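The Plate 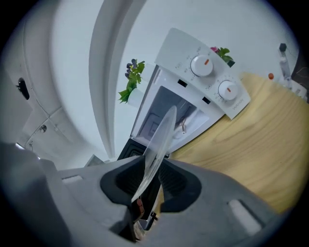
Aatos Ruotsalainen had been told he could have the apartment until November, and that everything in it worked except the things that didn't. The woman from Urkham Lettings had said this over the phone in a tone that suggested she had said it before and been satisfied with the results. So on his first evening he went through the kitchen, opening what opened. The faucet ran. The toaster had opinions about the left slot. The microwave was a white one with two round knobs, each with a little orange line on it, the kind his grandmother had owned, and he felt kindly toward it until he heated a bowl of soup and the glass plate gave a lurch, climbed up onto something, and stopped with a clunk.

He ate the soup. Half of it was lava and the other half was Tuesday's, in spirit if not in fact.

The inventory was in a plastic sleeve on top of the refrigerator. It ran to five pages and had been typed by someone who enjoyed it. Item: one colander, dented. Item: one colander, not dented. Item: one glass plate, revolving. He read that last word several times. He had signed every page of the thing that morning, standing up, with his coat on and a cab waiting, and it now seemed he had sworn to a plate that revolved.

He took it out and washed it. It was a good plate, clear and heavier than it looked, and when he tilted it under the light the rim lit up all the way around like a very cheap halo. Nothing was wrong with it. He put it back. It went around twice and clunked.

At nine o'clock he knocked on the door across the hall, where a brass plate said BAXTER.

"It's the ring," said Mrs. Baxter, before he had finished. She was a small woman in a large cardigan. "There's a ring goes under it with wheels on. The last one took it."

"The last what?"

"Tenant. He took the ring and he took the bath plug. He left a cello."

"There's no cello in the apartment."

"Well, no," said Mrs. Baxter. "I've got the cello."

She let this stand between them for a while. Behind her a television was explaining a recipe to an empty couch.

"Could I use your microwave?" said Aatos. "Just until I find a ring."

"I don't hold with them," said Mrs. Baxter, and wished him good night.

He lived with it for three weeks. A person can get used to a good deal. He learned to stop the oven halfway, turn the plate by hand with his sleeve pulled down over his fingers, and start it again. He learned that rice forgave him and lasagna did not. At the office in Dulach, where he checked other people's figures for a living, he caught himself rotating his coffee a quarter turn between sips.

Then the letter came from Urkham Lettings. There would be a routine inspection. Tenants were reminded that all inventory items should be present and in the condition stated.

He went to the hardware store on his lunch hour. The man at the counter had a drawer for everything, and in the drawer marked MISC. ROUND he had two rings, one too large for any oven Aatos could imagine and one that had belonged, he said, to a Zulen.

"Is mine a Zulen?"

"What does it look like?"

"White. Two knobs."

"Could be a Zulen," said the man, with great generosity, and charged him for it.

It was not a Zulen. The ring fit the way a borrowed hat fits, resting on top of the problem. The plate sat on it with a tilt, and when he turned the lower knob the whole arrangement set off at a brisk wobble, like a waiter who has seen his ex-wife at table five. But it went around. He stood with his hands on his knees and watched it for two full minutes with nothing on it. Then he heated a cup of water, for company.

The inspector turned out to be the woman from the phone. She had a clipboard and extremely quiet shoes. She counted the colanders. She pressed the toaster down and it came up again, both slots, out of pure malice. She ran a finger along the top of the refrigerator and looked at the finger, and wrote something down that took longer to write than it should have.

"Glass plate," she said.

Aatos opened the microwave door and stepped back.

She didn't turn it on. She lifted the plate out, held it up edge-on to the window, and squinted along it as if checking a plank for warp. Then she put it back and made a tick.

"It revolves," said Aatos.

"I'm sure it does," she said, turning the page. "Bath plug?"

He had been using a saucer. He explained about the previous tenant. He kept to the facts, and left out the cello, which he felt was a matter between Mrs. Baxter and her conscience.

"He said the same about the one before him," said the woman from Urkham Lettings. She clicked her pen shut. "That'll be 503 against the deposit, plug and associated fittings. There's a form if you want to dispute it."

"How long is the form?"

"Longer than the inventory," she said.

When she had gone he made soup. Across the hall, slowly and with more than one wrong note, someone had started to play the cello.

More short fiction
The Understudy's Umbrella
Two Weeks at the Lake Without Gerald
A Brief History of the Good Scissors
Mother Buys a Boat
The Man Who Returned Library Books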